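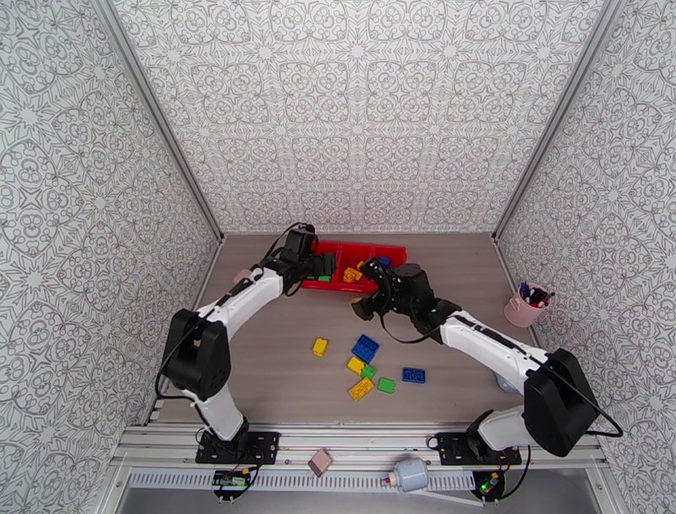 3.2 How people find a band with almost no web presence

I started this part of the study because of Besnard, a synth duo from Brarnwood whose whole online footprint was one EP and a blurry logo. I wanted to know how anybody ever gets to a band like that, so I asked listeners to walk me through it, click by click. A lot of them talked about repetition, and I kept reaching for wallpaper to explain what they meant. Take the walls in Figure 1, white with gray line work, the same medallions and stars and curls coming back over and over. Your eye stops reading any single star pretty fast, and that's how my listeners described scrolling through a page of new releases (one of them called it "sleeve soup," which I've been using ever since).

Figure 1. Repeating medallion pattern, gray on white.

We collected 432 listening diaries through Zindness, the small message board I've been hanging around on for years, and threw out 17 that were blank or obviously jokes. Each diary covered up to 60 days. I asked people to write down the first time they heard an act they'd never heard of, and what they did in the next few minutes. Most of them did very little! They played half a song, maybe looked for a photo, and wandered off. The ones who stuck around nearly always had a person behind it: a cousin, a coworker, the guy running sound at a show.

Farunora is the case I like best. They had three songs up and no bio at all, and yet they kept popping up in the diaries from November on. When I went back through those entries, the trail led to a late-night college radio slot that played the same track to close out every show. People heard it half asleep, didn't catch the name, and then went digging. I think the digging matters a lot (more on that in 3.4), though I can't prove it from diaries alone, and heavy users of a music board are going to dig more than most folks. Besnard, for what it's worth, showed up only a handful of times, mostly in diaries from people who lived close enough to see them play.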